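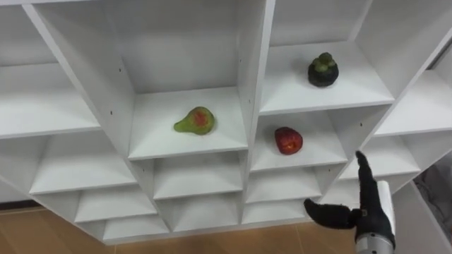

The Ivthorpe tide register was begun on 13th October and ran for 11 years before anyone compared it with the sea. I inherited it along with the office, which stood above the Surnov ferry landing and had a heater that worked on one setting. The rules were typed on a card. Read the gauge at the hour, write the figure in ink, initial it, and do not correct an earlier entry. My predecessor had added a rule in pencil that no food was to touch the register, so fruit went on the white shelves, and through my first months I did my readings beside a pear, yellow-green with a reddish blush, lying on its side in a compartment of its own. The gauge was a Curner float type with a brass counterweight. Its range was 600 centimeters and the manual gave the zero as the top of the lowest landing step.

In August I went down at low water with a leveling staff and found that the lowest landing step was missing. Another step lay under the silt, with a clean break where something had sat on it. The zero of the gauge had been nowhere for an unknown period.

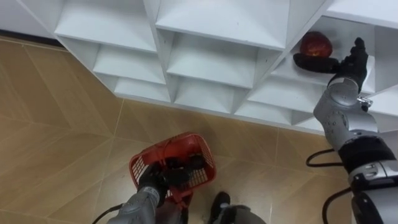

How far out was the register?

By 9 centimeters, if the missing step had matched the others, and by an amount I could not determine if it had not.

I wrote to the district office at Sheehan and enclosed my figures. They replied that the ferry had run on the register for its whole length without touching bottom, and that the published tables would stand. They asked me to confirm that I had not altered any entry. I confirmed it.
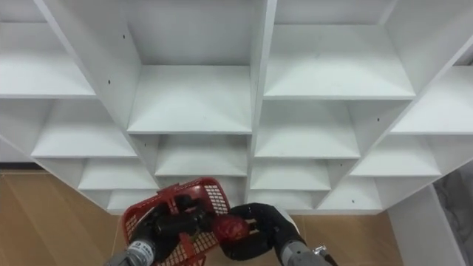
Office shelving, Ivthorpe.

After that I kept two columns. The first held the gauge reading, as required. The second held the same reading less 9, in a separate notebook, which I bought myself. The ferry captains asked for the first column by radio and I gave it to them. One of them, on the evening run, always repeated the number back with 9 taken off, and then signed out.

I had not told him about the step. I initialed the entry and put the cap on the pen.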